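El brazo del taller de Pornmont vuelve a moverse (y ya tenemos hoja de mantenimiento)

Viernes 11 de abril — Noticias del taller
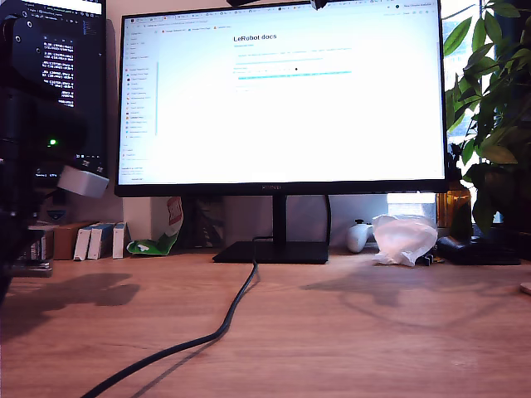
El brazo negro junto al monitor, con la documentación de LeRobot abierta en el navegador.

Buenas noticias para los que llevabais semanas preguntando por los pasillos: el brazo robótico de la mesa de la ventana está otra vez en marcha. Me ha tocado a mí la puesta a punto y os la cuento aquí con un poco de detalle, que luego la gente me para en la cafetera y acabo explicando lo mismo cuatro veces.

Para los que no habéis pasado por la segunda planta, el brazo es el que montamos en noviembre para el proyecto Hitora, nuestro intento de tener un puesto pequeño que coja piezas de una bandeja y las deje en otra sin que nadie tenga que estar encima. Funcionó bien todo el invierno, y luego empezó a hacer cosas raras. Primero un temblor al estirarse, muy leve, de esos que piensas que te estás imaginando. Después ya no había duda: la pinza llegaba a la bandeja desviada y se quedaba cerrándose en el aire como un cangrejo enfadado.

Yo, claro, le eché la culpa al programa. Me pasé una tarde entera leyendo registros en el terminal y convencidísimo de que el fallo estaba en algún ajuste que habíamos tocado. Pues no. Eran dos tornillos flojos en la base y un cable que pasaba demasiado justo por el codo y tiraba del conector en cada giro. ¡Una tarde entera! Los tornillos se aprietan en cinco minutos.

El cable tuvo más miga. Lo hemos cambiado por uno más largo, de los que nos quedaban del pedido a Söderlund, y ahora hace una curva amplia antes de entrar en la articulación. Si alguna vez os toca sustituirlo, dejad holgura con el brazo completamente estirado, no con el brazo recogido (así lo hice yo la primera vez y tuve que cortar todas las bridas y empezar de nuevo). Con la alimentación quitada, por supuesto, y sujetando el brazo con la otra mano mientras lo desconectáis, que sin corriente se viene abajo con todo su peso y la mesa ya tiene una muesca de recuerdo.

Después vino la calibración. Al desmontar el codo moví también uno de los servos de su sitio, así que los valores guardados ya no servían para nada y hubo que repetirla entera. Tener la documentación en la pantalla grande, justo al lado del brazo, se agradece muchísimo. El procedimiento en sí es sencillo: se coloca cada articulación a mitad de recorrido, se confirma, y luego se lleva a mano de un tope al otro para que quede registrado el rango. Despacito y sin forzar. Yo fui con prisas en la muñeca, no llegué al tope de verdad y me pasé un buen rato preguntándome por qué la pinza se negaba a girar del todo.

Un apunte para los que uséis el puesto: guardad una copia del fichero de calibración antes de tocar nada mecánico, y ponedle la fecha en el nombre. Teníamos uno solo, lo sobrescribí, y me quedé sin nada con lo que comparar.

¿Y los resultados? Pues estoy contento. Lo dejamos repitiendo el ciclo de la bandeja y completó 279 pasadas seguidas antes del primer fallo, que fue una pieza que alguien había colocado de lado. Antes de la reparación no llegaba a 28 sin que hubiera que intervenir. Con los contadores del controlador a mano, el puesto suma ya 1.525 ciclos desde que se montó, lo que no está nada mal para algo que empezó siendo una prueba en un rincón.

Queda pendiente un ruidito en el hombro. Suena solo al bajar con carga, como un clic seco, y de momento no afecta a la posición. Mi sospecha es el engranaje, aunque visto mi historial de diagnósticos mejor no apostéis nada. Hay un recambio pedido al almacén de Drurnden y en cuanto llegue abrimos esa articulación. Si alguno quiere venir a mirar (o a sujetar la linterna, que siempre hace falta), que me avise y os digo el día.

A partir de ahora hay también una hoja de mantenimiento en la carpeta compartida del proyecto. Es corta, la he probado yo mismo y se hace en lo que tarda en enfriarse un café:

Apretar los tornillos de la base y de la pinza, sin pasarse con los de plástico.
Mover el brazo a mano, sin corriente, y comprobar que ningún cable tira.
Encender, llevarlo a la posición de reposo y mirar si coincide con la marca de cinta de la mesa.
Apuntar cualquier ruido nuevo, aunque parezca una tontería.

La revisión toca cada 414 ciclos. Sí, el número es raro, ya me lo han dicho: son los que llevaba el puesto desde el último repaso cuando empezó el temblor, y como no teníamos otra referencia me he quedado con ese. Si con el tiempo vemos que se puede espaciar más, lo cambiamos.

Las reservas del puesto vuelven a estar abiertas desde hoy en el calendario de siempre. Solo os pido dos cosas — que dejéis el brazo en reposo al terminar y que no enrolléis el cable nuevo para que quede «más recogido». Está largo a propósito. El próximo aviso, cuando tengamos el hombro abierto.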